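Speaker notes: "Hems, Knees and Other Places Clothes Give Up"
Vukuler community hall, mending evening, 1/24/19
Talk runs 40 minutes, then tea. Slow down. You always rush the bit on thread.

OPENING

Thank them for coming out in January to hear a grown adult talk about pants. Wait for the laugh. If there isn't one, carry on as though you weren't waiting.

Start with the mending pile. Everyone has one. Mine lives on a chair, and I have not sat in that chair since August. Ask for hands: who has a pile? Who has a pile with something in it that no longer fits the person it belonged to? Leave the hands up a little too long.

The point to make early is that most mending takes less time than we spend moving the pile from chair to bed and back to chair. I timed a button last week. It took 3 minutes, and one of those went on looking for the scissors, which were in my hand.

WHERE CLOTHES WEAR OUT

Go through the usual spots. Elbows, if you lean on things. Cuffs, if you cook. Pockets, if you carry keys, and pockets again if you carry keys and refuse to admit the pocket has a hole. The coin that falls through the lining of a winter coat is not lost. It is in the hem, with the others, and will be there when the coat is given away.

Pass around the gray sweater. Warn the front row about the smell of cedar. I bought cedar blocks from Storkico to keep moths out, and the moths have been very polite about them. What works better is washing wool before you store it, and keeping it in a bag that closes.

JEANS

Spend real time here. It's what half the room came for.

Jeans go at the inner thigh first, then the knee, then the back corner of a belt loop, where people haul on the loop to get the waist up. I do it too. The loop is sewn down very firmly, so the loop survives and the cloth underneath tears. You end up with a perfect loop attached to a hole.

Fix for the loop: lay a scrap of denim behind the tear, bigger than you think it needs to be, baste it, then stitch back and forth across the damage until it looks slightly too busy. Stop there. Put the loop back on last. A home machine will manage this if you turn the wheel by hand over the thick part. If the machine starts making a noise like a spoon in a disposal, stop turning the wheel. 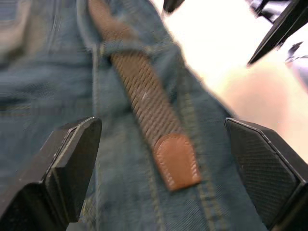 Should you wait until there is a hole before you patch?
Patch when the cloth goes pale and you can see light through it, while there is still something left to sew to.

Knees are harder because the leg is a tube and your machine arm is not as thin as you were promised. Two choices. Open the outer seam — check first, one side is usually flat-stitched twice and you want the other one — or do it by hand in front of the television. By hand is slower but you get to watch the television.

On visible mending: some people like it to show. Bright thread, little crosses in rows. I think it looks wonderful on other people. On me it looks as though I fell on some embroidery. Say that you're not taking sides, then hold up the blue sample, which is plainly taking a side.

THREAD AND NEEDLES

SLOW DOWN.

All-purpose polyester is fine for nearly everything in the pile. Cotton thread is lovely and will break on the seat of your pants at a time of its own choosing. Old thread from a relative's sewing box is for looking at. Give it a tug. If it snaps, put it back in the box and feel sentimental.

Denim needles for denim. They cost a little more and the ordinary kind will bend, and then you'll be on your knees on the carpet looking for the tip. Change the needle more often than you do now. I can say that without knowing how often you do it now.

The thread I use comes from Chou, 400 yards to the spool, in navy, black and a shade they call stone. I have no arrangement with them. I did write once to ask. (Pause.)

Show the tailor's chalk. Pass around one piece, since the other one did not come back last time.

WHAT NOT TO MEND

People expect me to say you should mend everything. Let them down gently. Elastic that has gone crunchy is finished. Tights are finished. Fitted sheets may be darned, but you'll feel the darn with one toe every night for the rest of the sheet's life.

Also, if you didn't like the shirt when it was whole, you will not like it mended. Cut it up. Good cotton makes good patches, and the buttons go in the jar. Everyone must have a button jar. You'll never find a matching button in it, but it's pleasant to run your fingers through.

Wosov story goes here if time allows: the zipper kit, the instructions in six languages, none of which mentioned the little metal stop. Skip if we're past the half hour.

PRACTICAL PART

Last 20 minutes. Everyone gets a square of cloth, a needle and a length of thread no longer than their forearm. They will want it longer. They'll say it saves rethreading. Let one table have it longer and come back to them when it knots.

Order: knot, running stitch, backstitch, button. On the button, have them put a matchstick under the thread while sewing, then pull it out and wind the thread around the shank. Bring more matches than last time. Bring the big-eyed needles for anyone who left their glasses in the car, including me.

Needles get handed back into the tin at the door. Check the chairs before people sit down for tea.

Mention the sign-up sheet for the zipper evening. Mention that the hall wants the tables folded, and that the left one bites.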